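Chapter 4
What the Application Form Asks, and What It Finds Out

Most people who have applied for hourly work will know the moment when, having attached a CV, they are asked to type the whole of it out again, box by box. Employers defend this. The boxes, they say, make applicants easier to compare. This chapter asks whether they do, and begins by doubting it.

Take the form used until recently by Sirnness, a chain of bakeries and cafés. It ran to 80 questions. Applicants for counter work gave their school history, three referees, their reasons for leaving every previous job and a paragraph of up to 200 words on "what great service means to me". When Anouk Van Hecke studied the chain's hiring, she asked shop managers which answers they read before deciding whom to see. They named the postcode, the hours a person could work and the date they could start. One manager also glanced at the spelling. The rest was stored.

It would be easy to call this waste and move on. Someone must have wanted those questions, though, and we should ask who. In Van Hecke's account most had been added one at a time, often after a bad hire, and there was no routine for taking any of them out. A form of this kind is a record of old worries. Whether it tells us much about the person filling it in is another matter.

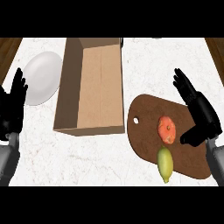
Figure 4.1 White oval plate and open cardboard box on a marble countertop (computer-rendered).

The second claim we shall look at is that long forms put off people who are not serious. Cluritz, which sells recruitment software, has made a good deal of this idea. The evidence it offers is that people who finish a long form tend to accept the job if offered it. Perhaps so. But people who finish may simply have more free time, a better internet connection or fewer other choices. A parent filling in the form on a phone during a 15 minute break may want the job badly and still give up at question 40 — the form cannot tell the difference, and neither can the firm.

Rukent went the other way and cut its form to a single page. Applications rose by about 100 in the first June, which the company called a success. Readers should be slow to agree. More applicants means more people turned down, and we are not told whether the shops were better staffed by the end of it.

Section 4.1 sets out the parts of a standard form. Section 4.2 turns to the Shabalala case, where a question on past wages was dropped and then quietly put back. Before reading on, find an application form you have filled in yourself and mark each question whose answer you think somebody used.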